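The Second Life of the Shrub

Somewhere between a cordial and a vinaigrette sits the shrub, and if you have never had one over ice on a sticky evening, I am a little jealous of you, with that first sip still to come!

A shrub is fruit, sugar and vinegar. You let them get to know each other, strain out the solids, and end up with a syrup that is sweet up front and sharp behind. Top it with soda and you have a grown-up soft drink. Add a shot of gin, rum or rye and you have a cocktail that needs no lemon at all.

I came to them through Mirjam Postma, whose bar Groen opened in Woncombe in April with 40 seats and a drinks list that fits on one side of a postcard. Her blackcurrant shrub was the first thing I ordered, and then it was the second thing I ordered. It tasted like the darkest jam in the cupboard with the window thrown open.

"People see vinegar on a menu and pull a face," she told me. "So for the first month I just wrote 'blackcurrant, soda' and waited for them to ask."

They asked. These days the word is right there on the card, and there are always a few jars working away on the shelf in the back kitchen (pear and ginger when I visited, plus a beet one that I was nervous about and ended up loving).

There are two camps when it comes to method. The hot camp simmers everything together, and you can be drinking by dinnertime. The cold camp, where Mirjam lives, tosses the fruit with its weight in sugar, leaves it covered in the fridge for 2 days, then strains off the syrup and stirs in the vinegar. Cold takes patience, but the fruit stays bright and tastes like itself. I have made raspberry both ways, and the hot one was perfectly nice. The cold one was gone by the weekend.

Her bartender, Esben Bundgaard, is the one to ask about vinegar. Apple cider vinegar is his everyday choice. He likes white wine vinegar with peaches and a soft red wine vinegar with cherries or plums, and he keeps balsamic for strawberries, just a spoonful or it takes over. Plain distilled vinegar he leaves for the windows. Start with half as much vinegar as syrup, taste, and keep going until your mouth waters.

Then give it time. A shrub is a bit shouty on its first day and far better after 5 in the fridge, when the sharp edge has settled into the fruit. Shake the bottle whenever you go in for milk.

For a long drink, Esben pours one part shrub over plenty of ice, adds two parts gin and fills the glass with cold soda. Leave out the gin and use a bit more shrub and you won't feel you're missing anything. I've been putting the pear one in hot water with a cinnamon stick lately, and oh, it's good. 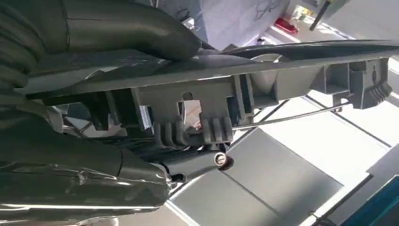
A long gray molded part held between two gripper fingers.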